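3.2 Shelf episodes

Store data came from one shop - bottle aisle only. 674 episodes kept out of 900, rest dropped at review (hands out of view, mostly). Annotators mark first contact for each hand seperately.
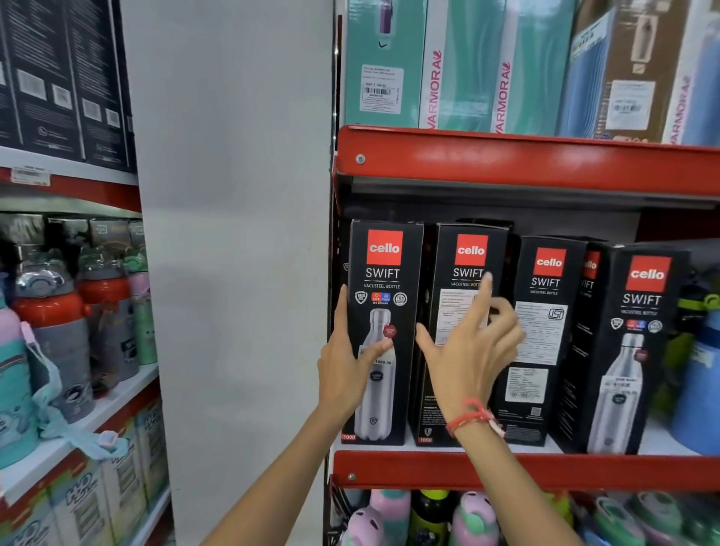 Figure 4. Left hand gripping a box, right index finger on its neighbor. Labeled as 2 contacts.

3.3 Near-identical items

Boxes of one bottle line look alike, so the label needs shelf position as well as brand text. Side-turned boxes are harder, the front print is lost. Chrysikopoulos re-labeled 200 episodes in April to check this.
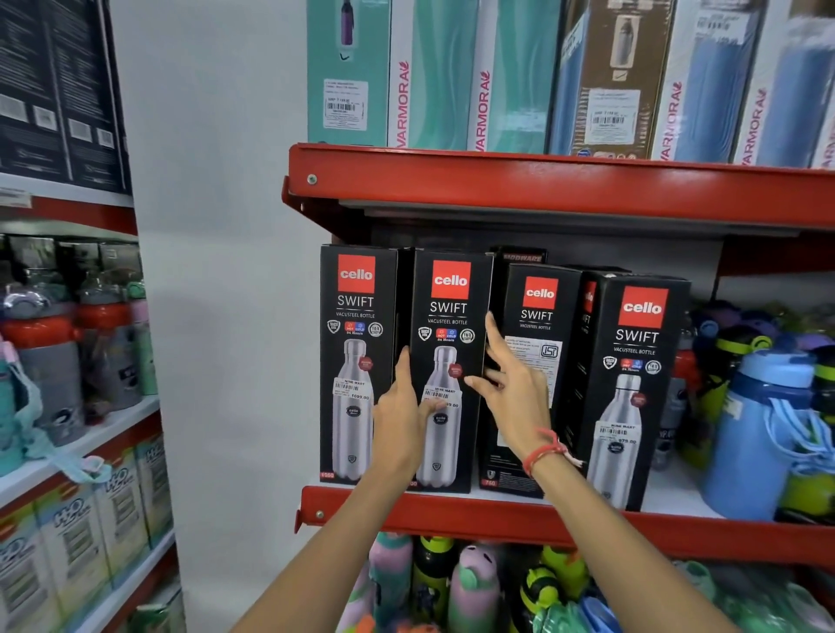 Price stickers were not used as a cue - fingers cover them too often, and the Vulden reader drops partial digits. Size marks kept where legible.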